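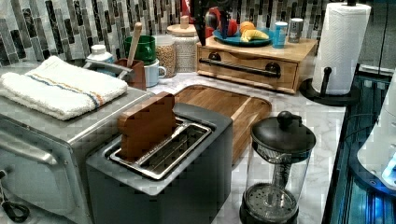
Zurnside moves kitchen handling tests to robot arms; bench staff retrained

Zurnside, which tests small kitchen appliances for makers and importers, has moved most of its repeat handling work from people to robot arms. The change covers the domestic bench, where toasters, coffee makers and small ovens are used on an ordinary worktop among ordinary kitchen items. It was completed in January after a trial on a single counter.

The bench employs 18 people. The company says no posts have been cut, but the content of most of them has changed, and two staff have moved to other departments at their own request.

Under the old arrangement a tester sat or stood at the counter and repeated one action for a set number of cycles: put a slice in, press the lever, take the slice out. A standard toaster job calls for 2000 cycles. Testers worked in short turns and logged each block of cycles on a sheet, noting any sticking, scraping or change in the force needed. A full job took several working days and usually passed through four or five pairs of hands.

The arms now do the cycles. Each station has one arm on an overhead rail and a controller supplied by Stirnar, with scheduling software from Yammine. The software holds the test plan, starts and stops the run, and stores a force trace for every insertion and removal. A person sets out the counter, checks the first cycles and signs off the result.

Wooden blocks cut to the shape of a bread slice are used for the handling cycles. Bread is still used for browning tests, which remain manual. Lina Darwish, who manages the bench, said the blocks were in use before the arms arrived and had been kept so that new results could be compared with old ones.

"Bread varies too much and it leaves crumbs in the mechanism," she said. "For browning you need it. For lifting something in and out of a slot, you want the same object every time."

The block has caused most of the technical trouble. Its top is rounded and it does not give when gripped, so small errors in position are passed straight to the slot. In the first weeks of the trial the arm rubbed the block against the edge of the top plate on insertion, which marked both the appliance and the block. The approach angle was changed and the lowering speed reduced. Blocks are now inspected after 400 cycles and replaced if the corners show wear.

The counters are deliberately not cleared. Jars, mugs, fruit, towels and paper rolls stay out, and their positions are changed between runs. Peadar Dolan, the engineer responsible for the stations, said a clear bench would have made the installation quicker but would have been less useful to customers.

"A kitchen has things in it," he said. "If a lever can only be worked from one side because there is a cafetiere on the other, the maker wants to know. The arm has to plan its route past the cafetiere as a person would."

Route planning is also the main limit on output. With several tall items on the counter the arm slows down, and a toaster cycle can take longer than it did by hand. The gain comes from running time. Stations run through the lunch break and into the evening, with a member of staff in the building but not at the bench. Zurnside does not run them overnight. Darwish said this was a fire safety decision and would stay in place for any appliance that is plugged in.

For staff, the first effect was on shifts. The rota used to be arranged so that nobody did more than an hour of the same movement at a time. That rule had been brought in after complaints of wrist and thumb pain, mainly from lever tests. It has been kept for the manual work that remains, though it now rarely affects the rota.

The second effect was on skills. Testers have been trained to set up a run, read a force trace and recover a stopped arm. Training took place on the bench in small groups and ended with a practical check. Those who passed moved up one pay step. Tsegereda Admasu, who worked on toasters and now runs two stations, said reading the traces had taken longer to learn than working the arm.

"By hand, I could feel that a carriage was starting to catch," she said. "Now it is a small bump on a line. At first I was missing bumps that I would have felt."

To deal with this, the bench has kept a short manual check. After every 1000 cycles a tester stops the run and performs ten cycles by hand, then writes a comment before opening the trace. Comments and traces are compared each week. Admasu said the two mostly agree. Where they do not, the usual cause has been sound: a spring that creaks or a loose tray that rattles will be noted by a person but leaves nothing on the force record. Microphones are being considered.

Not everyone on the bench regards the change as an improvement. Majdi Mansour, who represents staff at the site, said the work was easier on the hands but more broken up. A tester may be called between two counters several times an hour to clear a stop, and the manual browning tests suffer from the interruptions.

"People asked for less repetition and they got that," he said. "They did not ask to be fetched every ten minutes. We have raised it and it is being looked at."

Most stops are minor. The arm halts if it meets more resistance than expected, if the block is not where the software expects it, or if an item on the counter has shifted. Soft items have been the least reliable. A folded towel changes shape when it is brushed, and the planner then treats it as a new obstacle. An update from Yammine, due to be loaded on a Saturday when the bench is closed, is meant to let operators mark soft items so that light contact does not end the run.

Coffee makers are next. Pressing down a plunger needs a steady force over a longer stroke, and Zurnside has ordered a different wrist unit from Plirkero for the purpose. Rawan Hakim, who will lead that work, said glass vessels would be run empty to begin with and that filling and pouring would stay with staff.

Oven door tests are already running on one station. The arm pulls the handle, lowers the door, waits and closes it again. Hakim said doors had proved simpler than slots, and that the only change needed so far was a softer pad on the gripper to avoid polishing the handles.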